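The Button Jar Years

How I went looking for one coat button and lost most of a winter

January 23, 2025

The button came off my good coat in October, somewhere between the bus stop and the bakery, and I did what I think most people do. I kept wearing the coat. I held it shut with my hand, then with a scarf, and then my sister asked if I was planning to buy a grown-up coat at some point, and that did it. I was going to find a button.

You'd think that would take an afternoon! It was a four-hole button, dark brown with a paler swirl in it, a little bigger than a quarter. The craft store out by the highway had buttons shaped like ladybugs and buttons shaped like pumpkins, and a whole rack of shiny black ones that looked like they belonged on a tuxedo. The kid at the register suggested I replace the entire set. I was not ready to replace the entire set.

So I drove to Drolport, where there's still a shop called Aydoğan that sells notions, meaning thread and hooks and zippers and, along the back wall, buttons in narrow cardboard boxes with one sewn on the end of each so you know what you're getting. Sibel Karabulut has run it for years. She took my coat off me before I'd finished saying hello, turned it inside out, and told me the lining was going too.

"This is an old button," she said. "You want horn or you want plastic that thinks it's horn?"

I didn't know there was a difference. There is (she let me hold one of each against my cheek, and the horn was colder), and mine turned out to be plastic. She had 91 boxes of brown. We went through maybe half of them before a woman came in needing a zipper for a wedding dress, which I had to admit was more urgent.

I bought eight buttons that day and none of them matched. This is how it starts.

By Christmas I was going to estate sales for the sewing baskets. At one in Farkstead I paid five dollars for a jar that held around 300 buttons, plus a thimble, a baby tooth and a key to who knows what. I met Umut Bilgin at that same sale, reaching for the same jar, and he was very nice about it. He collects uniform buttons, mostly railroad and fire department, and he gave me the best advice I got all winter: don't wash them in hot water, and never store the old celluloid ones shut up tight with everything else, or they'll go bad and take their neighbors with them.

Sorting is the part I like best now. I do it at night with the radio on. First by color, then by holes, and then I get fussy and start over by size. 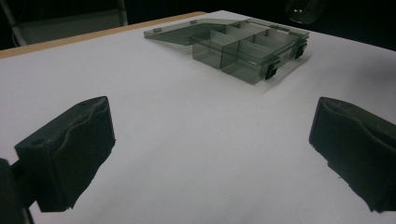 A tinted plastic box with divided compartments and a hinged lid.

My sister has quit asking about the coat. She did bring me a cookie tin from our aunt's house in Drenen, though, and I went through it on the kitchen floor with my boots still on. Shirt buttons, mostly. A few nice glass ones, some wrapped in tissue paper with a date written in pencil I couldn't make out. And down at the bottom, a brown one with a paler swirl, four holes.

It's a hair too big for the buttonhole. I've sewn it on anyway, second from the top, and you have to sort of coax it through -- Sibel says she can let the hole out for me if I bring the coat back, and she still wants to talk about that lining.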